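Projects > Bottle Wall > Gallery

The Bottle Wall at Bakilana, in Pictures

We spent most of the spring collecting plastic bottles for the light wall in the stairwell at Bakilana, and I've finally put the gallery page up!

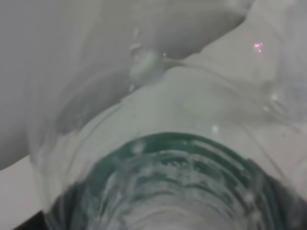 The clear ones with green necks became my favorites very early on. On the shelf in the store they're the plainest bottle you could pick, but get your nose right up to one and the ridges on the neck go from nearly black green to something pale and milky, and a bit of that green creeps up into the clear plastic as well. I had no idea! Mohandas Pinto had wanted to cut all the necks off and use only the bodies (flatter, easier to stack, and he did have a point), and we went back and forth on it for a whole evening before he held one up to the stairwell window and gave in.

So the necks stayed on, and they point out toward the stairs. The wall has 327 bottles in it, laid on their sides in rows, with the bases toward the window. Each row sits in a shallow tray that Vikas Joshi bent from leftover shelving, and the trays slide out so we can swap a bottle if it gets cracked or cloudy. We've swapped five so far, all from the bottom row, where people's bags catch them on the way up.

If you're thinking of making one, soak the labels off in warm water with a little dish soap and leave them longer than you think you need to. Half an hour wasn't enough for ours. Overnight was perfect, and the glue rolled off under a thumb. Dry the bottles upside down with the caps off or you'll get fog inside that hangs around for weeks. We did 160 in the first batch without knowing that and had to take every one of them back out, which was a long and very silly afternoon.

The best time to see the wall is in the morning, when the sun comes straight in behind it and the green lands on the opposite wall in soft wobbly rings. Late in the day it's quieter and grayer, and I like that too. On cloudy days the clear parts just about disappear and you mostly notice the necks, rows and rows of them.

We're already saving up for a second, smaller panel by the back door. Vikas wants that one in brown and amber and I'm still holding out for green. If you have clear bottles with colored necks, any size up to 30 centimeters tall will fit the trays, and there's a crate for them just inside the front entrance. Please leave the caps at home, we have bags of them!

Page last updated 27th March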